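3.2 Sorting of push-button parts

Parts for the sorting task came from worn operator panels supplied by Brivero. After stripping, 1478 pieces were on hand, of which 271 were complete buttons with the cap still fixed to the switch body. The rest were bare bodies and small loose items. Two trays were used at each table, both plastic and shallow enough that parts lying on their sides could still be told apart. Capped buttons went in the blue tray and switches without caps in the red one. The tables were covered in gray fabric, as parts tended to roll on a hard top.
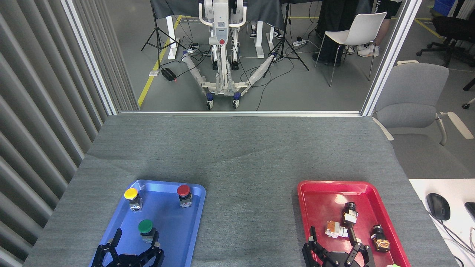 3.3 Part position and color

Cap color was recorded first – red, yellow or green – and then the position of the part in the tray. Bare switches were harder to class. Some stand upright and some lie on their side, and the color of the base then has to serve in place of the cap. Obi and Munshi each coded a set of 400 parts on this basis.

Figure 2. Red, yellow and green buttons in the blue tray; parts without colored button caps in the red tray. 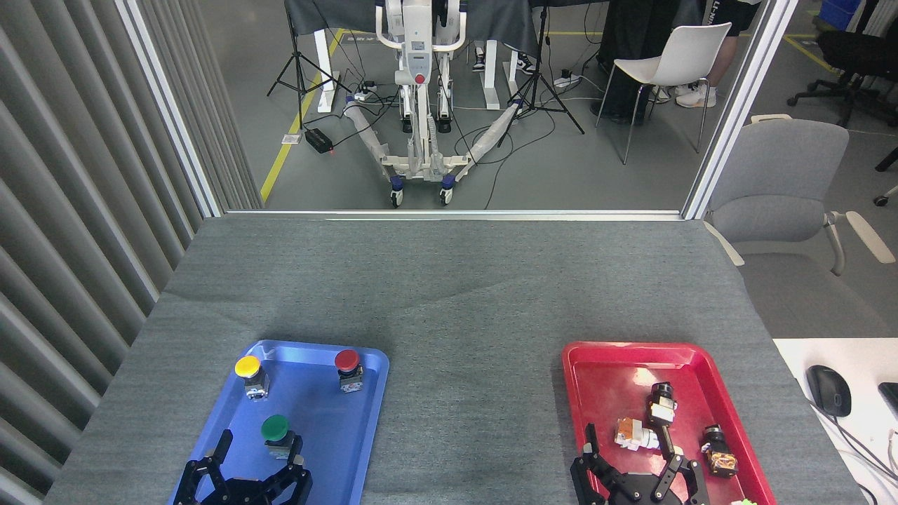 Where the two coders disagreed, the part was set aside and classed again in August by Vasiliu. Most of these cases were switches lying on their side, with the base color read as orange by one coder and as tan by the other.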